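Workshop > Notebook > Baskets and table displays

Notebook, October, started a bit after 2 pm

Back on the divided wicker basket today, the longish golden-brown one we've been calling the Pulidmont, and I want to get this down while the kettle's on or I'll never remember which way round I liked it. The trouble with a basket that has a divider is that everyone wants to fill both sides evenly, and then it looks like a cutlery tray. I'd much sooner have one side carrying most of the greenery and the other left fairly open, so you can still see the weave on the inside wall (it's such a nice tight weave, it seems a shame to bury it!).

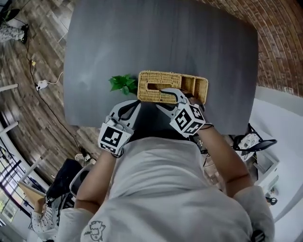 The other thing I keep changing my mind about is the dark table. I grumbled about it last time, I know, but the tan colouring really does come up warmly against the charcoal, and bright leaves look twice as fresh on it. On the Dromville cloth everything went a bit porridgey. So I'm leaving the cloth folded in the drawer and keeping the basket close to the near edge, where a person sitting down can reach into it without stretching.

Leaf sprigs: we have 20 in the Stalix box, of which 2 have lost their tips and should go in behind the divider where they won't show. Please don't bend the stems to make them fit. Lay them flat beside the basket first, have a look at the length, then tuck them in. 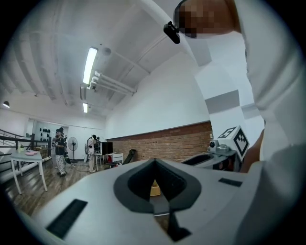 Our end of the room, with the long ceiling lights and the brick along the lower wall.

Those lights are kind to brick and rather hard on greenery, so I'd like to try the whole arrangement again in the late afternoon and see if the leaves look less shiny. Also to do: brush out the bottom of the basket, find the lid to the Stalix box, and ask at Kong if they still carry the smaller size with 2 compartments.

Recent entries
Dromville cloth, second wash
Relining the bread basket
Labels for the Stalix boxes

Previous | Next | All entries | Search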